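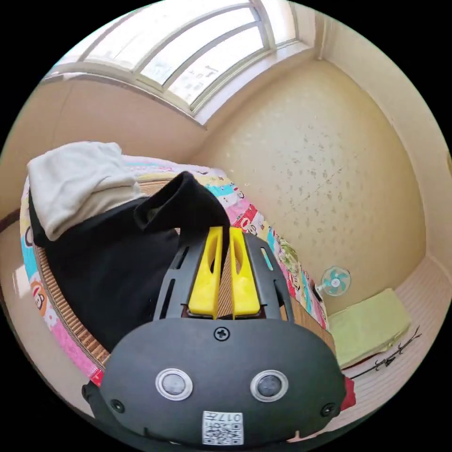

**オヴスカ文芸部 七月号/短篇のページ**

# 黒いシャツの人

うちの下宿は坂のてっぺんにあって、名前をガーペ荘という。綴りはGapeで、大家のハジェル・サラチさんに言わせると「ガペ」と短く切るのが正しいらしいんだけど、住人は全員のばして呼ぶ。私もう四年のばしてる。直す気もない。

で、その夏の話。

二階の奥に、イエスティン・リースという人が越してきた。荷物がトランクひとつと、黒いシャツばっかり。洗濯物を干す紐が廊下の窓の外にあるんだけど、彼が干すと紐が端から端まで真っ黒になって、カラスの集会みたいなんだよね。ハジェルさんは最初の週にもう「あの人、お葬式の仕事?」って私に聞いてきた。知らないよ、と答えた。知らなかったし。

私はそのころローテックっていう封筒の会社に勤めていて(窓つき封筒の窓のところを検品する係。地味でしょう、でもけっこう好きだった)、帰りはだいたい夜の八時すぎだった。坂を上がってくると、二階の奥の窓だけ開いていて、歌が聞こえる。

歌っていうか、練習。同じところを何回もやるの。三小節くらい歌って、止まって、咳をして、また頭から。それがまた毎回おんなじところでひっくり返る。高い音に行くところで、声がくるっと裏返って、そこで「ああ」って言う。その「ああ」まで込みで覚えちゃって、封筒の窓を見ながら頭の中で鳴ってるわけ。くるっ、ああ。くるっ、ああ。

ある晩とうとうドアを叩いた。文句を言うつもりだったんですよ、本当に。なのに出てきたイエスティンがあんまり申し訳なさそうな顔をするものだから、「そこ、半音下げたらどうですか」と言ってしまった。私、楽譜も読めないのに。

「下げたら、母の歌じゃなくなるんです」

と彼は言った。それでドアのところで立ち話になって、そのうち私が自分の部屋から椅子を持ってきて、廊下で座って話すことになった。部屋には入らなかった。なんとなく、そういう感じの人だった。

お母さんは歌の先生で、港町の教会で四十年近く教えていた人らしい。その人が作った歌が一曲だけあって、楽譜はない。覚えているのは息子の彼だけで、その彼も最後の一行の歌詞を忘れている。秋にお母さんの教え子が集まる会があって、そこで歌ってくれと頼まれたんだそうだ。

「最後の一行、どうするの」

「ハミングでごまかします」

「それはばれるよ」

「ばれますよね」

黒いシャツの理由も聞いた。合唱団の制服のあまりを母親が安く引き取ってきて、それが押し入れに箱ごと残っていたから着ている、それだけ。お葬式じゃなかった。翌朝ハジェルさんに報告したら、ちょっとがっかりしていた。
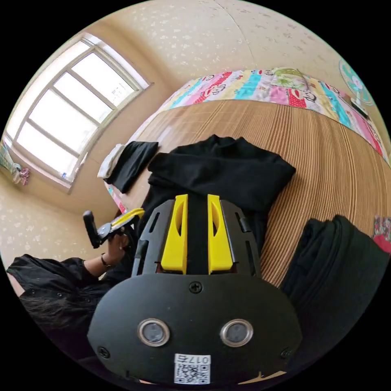
## 二 フーニク

坂の下にフーニクという喫茶店がある。看板の字が半分はげていて、知らない人はたぶん前を通りすぎる。コーヒーが四百四十七円。なんでそんな半端なのと店主に聞いたら、釣り銭の三円を渡すときに客の顔が見られるから、だって。変な店でしょう。でも私はそこの固いプリンが好きで、給料日には必ず行っていた。

その日はイエスティンを連れて行った。最後の一行を二人で考えるためだ。紙ナプキンにいろいろ書いた。私の案は全部だめだった。「海」を入れると安っぽいと言うし、「灯り」はもう二番に出てくるんだって。じゃあ自分で書きなよ、と言ったら黙ってしまって、プリンのカラメルをスプーンで延々とすくっている。

そうしたら隣のテーブルのおばあさんが、急に歌いだしたの。

小さい声で。イエスティンがさっきから鼻歌でやっていた、あの歌の続きを。高いところも裏返らないで、すうっと行って、そのまま最後まで。

イエスティン、スプーンを落としましてね。床じゃなくて私の膝に。カラメルつきで。白いスカートだったのに!

おばあさんは教え子ではなかった。むかし港町で魚を売っていて、教会の裏を通るたびに聞こえてきたから覚えてるだけよ、と言う。朝に通って、夕方に通って、それを何年も。歌詞の意味なんか考えたこともないし、間違ってるかもしれないわよ、とも言った。

最後の一行は、こうだった。

「窓をあけておいてね、帰りは遅いから」

なんだ、そんなことか、と私は思った。イエスティンも思ったんじゃないかな。だって二人で一時間も、永遠がどうとか魂がどうとか書いていたんだから。ナプキンが四枚も無駄になった。彼は五枚目にその一行を書いて、胸のポケットに入れて、おばあさんのコーヒー代を払おうとして断られて、もう一回払おうとして叱られた。

三円のお釣りは店主がきっちり私にくれた。

## 三 坂

帰り道、坂のまんなかあたりで彼が歌った。頭から終わりまで通しで。高いところはやっぱりくるっと裏返った。でも「ああ」は言わないで、そのまま先へ行った。

ガーペ荘の前ではハジェルさんが植木に水をやっていて、歌が終わるまでじょうろを傾けっぱなしだったから、ゼラニウムの鉢があふれて石段がびしょびしょになっていた。

「あんた、夜は九時までにしてよ」

それが感想だった。

二階の奥の窓は開いたままで、黒いシャツが一枚、紐から落ちて下の枝に引っかかっていた。私が箒の柄で取ってあげた。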